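Markoten Round Tablecloth Weight Set and Under-Cloth
Nundgate Table Linen
Posted in May by the Nundgate product desk

The Markoten system is a two-part fitting for round tables: a non-slip under-cloth and a set of clip-on hem weights. It is intended for light cotton, linen and polycotton cloths that shift, ruck or lift at the hem in normal use. The under-cloth and the weights are sold together or separately. Neither part requires adhesive or any alteration to the cloth or the table.

Under-cloth

The under-cloth is a bonded two-layer fabric. The upper face is brushed cotton, which grips the reverse side of the tablecloth. The lower face is an open-cell foam mesh, which grips timber, glass, laminate and powder-coated metal. Total thickness is 2 mm. It is supplied as a circle 1,525 mm in diameter and can be cut down with household scissors. The edge does not fray and needs no hemming.

Cut the under-cloth so that it finishes 40 mm inside the table edge. If it is carried over the edge, the mesh will show as a ridge through lighter cloths. For tables with a bevelled or rolled edge, measure from the inner line of the bevel. Mark the cut with tailor's chalk on the mesh face; ink may transfer to a pale tabletop over time.

The colour is off-white. Under a white or cream cloth it will not alter the shade. Under a single-layer voile or an open crochet the mesh pattern may be visible, and we suggest testing an offcut first. 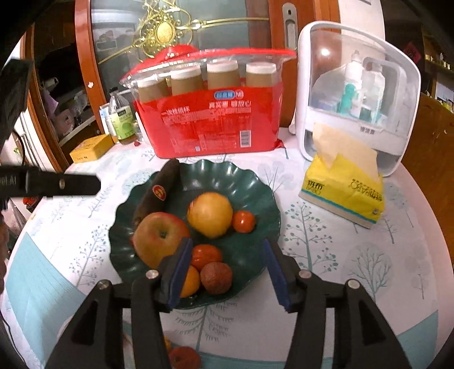 Fruit on a dark green fluted plate, white printed cloth on a round table.

Hem weights

Each weight is a zinc alloy body with a stainless spring clip and a silicone pad on both jaws. The pads prevent marking on fine weaves. The clip opens wide enough for a double-turned hem but is not suitable for quilted cloths or oilcloth. Space the weights evenly around the hem, starting opposite the main seat. On cloths with a drop shorter than a hand's width the weights will be visible and can knock against the table edge when it is bumped.

The clip springs are rated to 2,000 openings. Replacement springs are available and can be fitted with small pliers. The Clendus finish is a satin grey; the Fortin finish is a matt black. Both are the same part underneath, and springs are interchangeable between them.

For outdoor use, fit the weights and the under-cloth together. The weights alone will hold the hem in a light breeze but will not stop the cloth creeping across the top. The foam mesh should not be left outside overnight. Prolonged sun will harden it and reduce its grip.

Care

Wash the under-cloth on a cold, gentle cycle with a mild liquid detergent. Do not use fabric softener, which coats the foam and causes it to slip. Dry flat, mesh side up, out of direct sun. Do not tumble dry, iron or dry-clean. Remove all weights before laundering the tablecloth. The weights may be wiped with a damp cloth and dried straight away; they are not dishwasher safe.

Store the under-cloth rolled with the mesh facing outward. Folding leaves creases that take several days under a cloth to flatten.

Surface compatibility

Do not place the foam mesh directly on fresh varnish, shellac, French polish or waxed timber. Allow new finishes to cure fully before fitting. On older lacquer, leave an offcut in place for a week in an inconspicuous spot and check for dulling. Lift the under-cloth now and then to clear crumbs and grit. Spills should be dried on both faces before the cloth goes back on.

In the box

Under-cloth, rolled
Hem weights with storage tin
Chalk marker
Cutting and fitting sheet

Related items

Fortin hem weights, matt black, separate pack
Clendus replacement clip springs
Markoten oval under-cloth
Nundgate polycotton tablecloths, round
Measuring a round table for drop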